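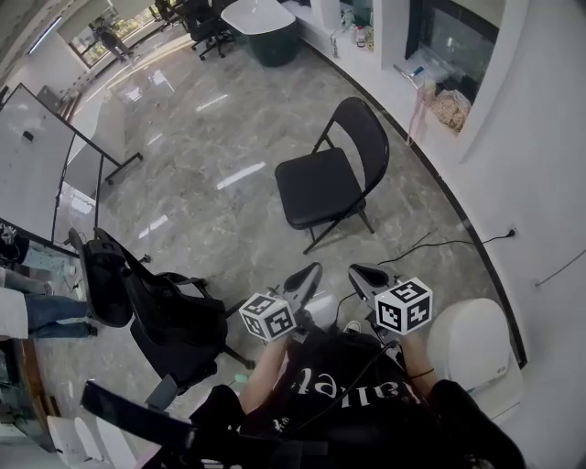
How to Pitch an Interview to a Small Art Magazine
Posted 19/07/2026
Filed under: Writing, Art Press, How-To

I get a lot of email asking how I got my first artist interview into print, so I'm finally writing it all down in one place. I've been doing these for a while now, mostly for Laliva (a quarterly, very nice paper, very slow replies) and now and then for the Drotthorpe newsletter, and I've sat on the other side too, reading pitches for one issue. That taught me more than all my own rejections put together!

Step 1: Read two back issues first

I mean really read them, ads included. Look at how long the interviews run, whether they're printed as question and answer or written up as a profile, and whether the artists are mostly painters or mostly people doing sound and performance. When I read pitches, a good half of them were for things we had never once printed. One was a long essay on Baroque frames. I loved it, and it had no chance.

Step 2: Get a yes from the artist before you write to the editor

A lot of people do this backwards. They pitch, the editor says great, and then the artist is away on a residency until next spring. Send the artist a short note, say you'd like to offer the interview to such and such a magazine, and be clear that it might not get picked up. Most artists are fine with that. If they're with a gallery, copy the gallery in. I skipped that once with someone showing at Qudah and spent 2 weeks smoothing things over.

Step 3: Write the pitch

Keep it to three short paragraphs. Mine go like this:

Who the artist is, and what they have coming up (a show, a book, a mural, whatever it is).

What you want to talk to them about. Pick one thing. "Her practice" is too big. "Why she stopped using color after the Zikudberg show" is something an editor can picture on a page.

Who you are, plus a link or two to things you've written. If you haven't published anything yet, send a review from your own blog. I got my start with a 90 word review of a ceramics fair, so don't be shy about it.

Put the artist's name and the word "interview" in the subject line. Attach one or two small pictures of the work, and please don't send a folder of huge files.

Step 4: Follow up once

I wait until the next month starts and then send a friendly two-line note. If there's still no answer, I take the idea somewhere else and let the first editor know I've done it.

Step 5: Do the interview

I plan for 60 minutes and bring far more questions than I'll need. Start with something easy and concrete, like what's on the studio wall right now. Save the big question for the middle, when you've both relaxed a bit. Record it (ask first!) and take notes anyway - my phone died halfway through a talk in June and the notes saved me.

Try to stay quiet after an answer. I'm terrible at this. I always want to jump in and agree, but the best lines tend to come after a pause, when the artist decides the first answer wasn't quite right.

Step 6: Cut it down

My last transcript was long enough to scare me, and the piece that ran was 3580 words, which for a small magazine is generous. I read the transcript through once without touching anything, then highlight only the parts I'd repeat to a friend. Everything else goes into a separate file. You can tidy up grammar and take out the ums, and you can move a question if the editor is okay with it, but don't change what the person meant. If a sentence is muddled, write to the artist and ask.

Step 7: Check the facts and credits

Titles of works, dates, materials, the spelling of every name. Photo credits too, including who owns the rights, and that can be the photographer even when the artist sent you the file. Ask your editor whether artists get to see the text before it runs. Some magazines say yes, some say quotes only, and it's much better to know before the artist asks you.

A quick word on money: ask about the fee when the pitch is accepted, and get it in an email. Some small magazines pay in copies. I've said yes to that, and I've also said no.

If you've got a pitch you're stuck on, leave the first paragraph in the comments and I'll take a look when I can.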